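Search tips
Go

Home and Workshop Tips: Cabling a small rack on the bench

Friday, November 10, 2023

A short open rack with one switch and one server is enough for most home workshops. It will sit on an ordinary table. The cables are what make it a nuisance, and most of the tips on this page are to do with them. 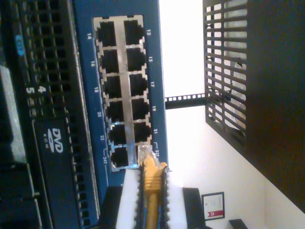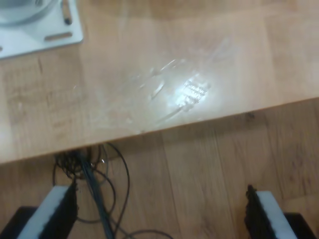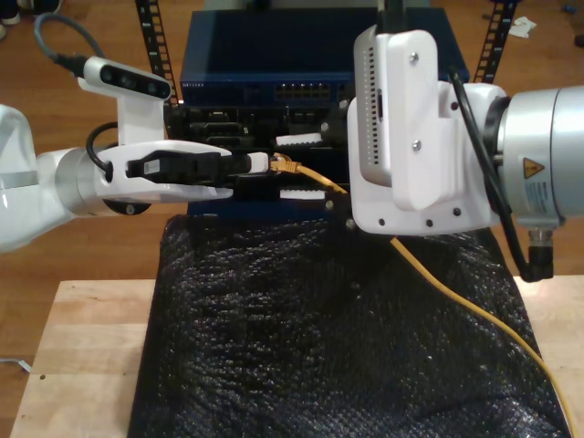
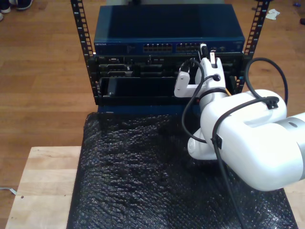
First picture: yellow cable in port 23. Last picture: the switch at the top of the rack, with the server directly below.

Before you start

Put a mat on the table. A textured rubber one from Dralwood does for us, but an old bath mat turned upside down will hold small screws just as well. Clear away packing film as you unwrap things. Clear plastic is very hard to see on a pale wooden top, and it gets under the feet of the rack and makes it slide.

Run the mains leads first and get them off the floor. A loose heap of black cable under the table edge will catch a foot or a chair leg sooner or later. Hook-and-loop ties are better than plastic zip ties here. You will want to undo them again in January when something needs moving.

Plugging in network cables

Read the numbers before you push anything in. On many switches the odd ports are in one row and the even ports in the other, so 23 sits next to 24 and the port after 21 in the same row is 23. If the rack is on its side or you are leaning over it, check twice.

Hold the plug by the boot, the ridged sleeve behind the clear part. Line up the latch with the notch and push straight. There should be a small click. Give it a light tug afterwards. If it comes out, the latch is worn or snapped and the lead should go in the bin.

To take one out, press the latch down fully before pulling. On a crowded switch the flat end of a plastic spudger helps — never a screwdriver.

Leave some slack. A cable pulled tight across the front of a server is in the way every time you open a drive bay or slide out a tray. Fifty centimetres is a good length for a switch and server mounted together, and bright colours are easier to follow than black.

Labels

Label both ends. A small white tag on a black plug can be read in poor light, and it saves tracing the lead by hand. Write the port number and where the far end goes. Saturnino Escobar wrote in to say he uses the tape from his freezer-bag labels, which peels off without leaving glue. We tried it on a Zamora patch lead and it does.

Dust and air

Keep the ventilation holes clear. Don't stack manuals on top of the switch or tape labels over the grille. Go over the holes with a soft brush every few months with the power off, and brush the dust away from the empty ports. Blank plugs can be bought in bags of 50 and are worth having if there is sawdust about.

Square holes in the rails

Rails with square holes need cage nuts. Fit them from the inside, with the clips at the left and right of the hole, and put all four in before lifting the equipment. Keep 10 spare in a jar. They fly off and roll a long way on floorboards.

Related tips
Getting a wobbly bench level
Storing extension leads
Leveck drawer runners: cleaning and refitting
Removing sticky label marks
Zorkdale shelf brackets on plaster walls
116 uses for an empty jar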